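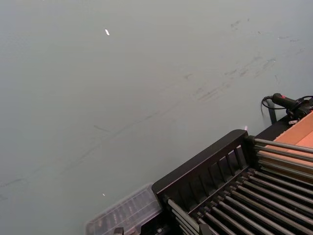 August 2026
By the Kendard desk
Filed under: Wearables, Fairs & Open Days

Kendard opened its Brirkent studio for an afternoon, and I went to see a coat that changes color when you are nervous. It stayed beige for me – I had a cold, so who knows.

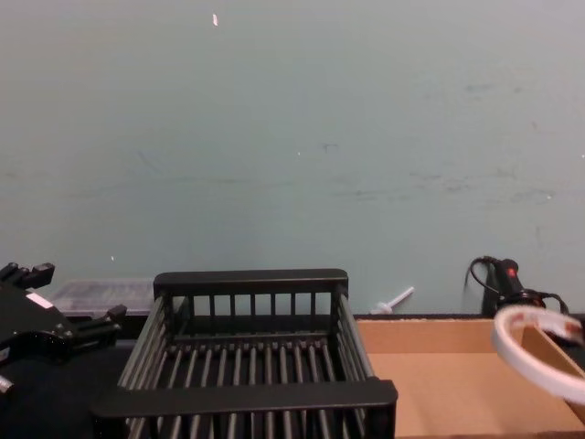
The Kinoshita scarf was better company. Its 31 tiny lights brighten when someone speaks, and it loved the coffee line. It costs $669 and the battery lasts four hours, or one dull wedding.

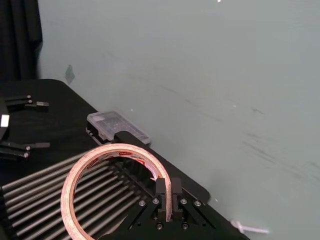
Lostavia wrote to say that the scarf can be hand washed once the battery is out, and that the coat needs three minutes to warm up. I gave it two.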